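My hand cream from Relisitz is finished since Sunday and I am a little sad. I used it for 2 winters.

The shop in Trultville does not order it any more. They offered me Plasero, which costs 80 more and smells of soap.
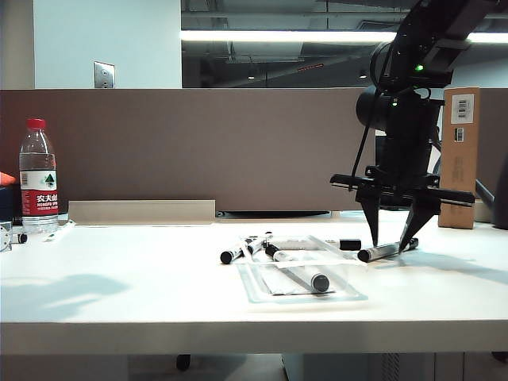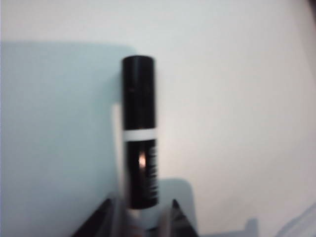
Fatima Akpan replied that Plasero is fine if you put it on before bed, and that the smell goes after ten minutes. Maybe I was too strict with it.

I will try the small tube until December. If my knuckles crack again, I go back to the Szulc balm, even if it is greasy on the door handles.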